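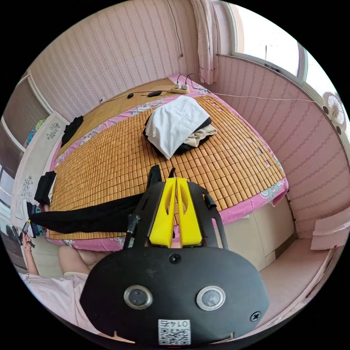

I first heard about Noemí Jaramillo from my sister, who had slept under one of her quilts at a guesthouse and came home wanting to rip up every old shirt in the closet. So I called her up in April and asked if I could come by and talk about bedding for an hour. It turned into most of an afternoon, plus soup.

Noemí makes bed quilts out of worn-out clothes. Work pants, mostly, and men's dress shirts, and the odd tablecloth. She sells them under the name Wumlow, which I assumed was a place somewhere. "No, it's what my nephew called a pillow when he was two," she told me. "I had to put something on the form at the bank and that's what came out."

She learned from a neighbor, Fatima Buthelezi, back when they both lived over a shoe repair shop. Fatima sewed curtains for a living and had a rule that no scrap bigger than a playing card went in the trash. "I thought she was being cheap," Noemí said. "Then she showed me the quilt on her own bed and I shut up. Brown, gray, a little stripe of red going through it like a road. I wanted it so bad."

I asked how long one takes. She laughed at me a bit, I think, and then said a queen size is 90 hours if she does the quilting by hand. That's over weeks, with the radio on. She charges extra for hand work and most people still pick it, even though she tells them machine quilting holds up fine (better in the wash, in her opinion). A good one has 200 pieces in it and she cuts them all before she sews a single seam, because otherwise she gets impatient and starts making things up as she goes.

"My worst quilt was one I made up as I went," she said. "It was shaped like Ohio."

We got onto the subject of batting, and wow, do people have feelings about batting! Noemí likes wool. Her friend Lesego Nkosi, who stopped in to borrow a rotary cutter and stayed for the soup, likes cotton and said so several times. Lesego's point is that wool is lovely until somebody's teenager puts it in the dryer on high. Noemí's point is that you hang a lock on the dryer. They have clearly had this conversation before and I just kept eating.

What I really wanted to know about was the memory quilts, the ones made from the clothes of somebody who has died. She does 8 a year and that's her limit. She used to take as many as came in. "You open the bag and there's the smell of the person, and the family is standing right in your kitchen," she said. "I'm fine with it. I'm glad to do it. But I can't do it every week."

She doesn't wash those clothes until the family says so. Some never do. One woman asked her to leave the pen stains on a shirt pocket, and Noemí put that pocket right in the middle, stains and all, still open at the top so you could drop something in it.

I asked for advice for someone like me, who owns a sewing machine and is a little scared of it. She said to start with a crib size and stick to fabrics of the same weight. Don't mix denim with shirting on your first try, the seams will pull. Press everything, even when you're sick of pressing. And wash your darks on their own first with an old white sock in the load, and if the sock comes out gray, wash them again.

"Also, buy one good pair of scissors and hide them," Lesego said from the sink.

Noemí has a waiting list that runs into next winter, so if you want a Wumlow quilt you'll need some patience. She's teaching a beginner class in the fall too, with room for a small group, and she says you can bring your own machine or use one of hers. I've already put my name down. I have a bag of my dad's flannel shirts in the hall and I haven't decided yet about the plaid one, he still asks me where it went.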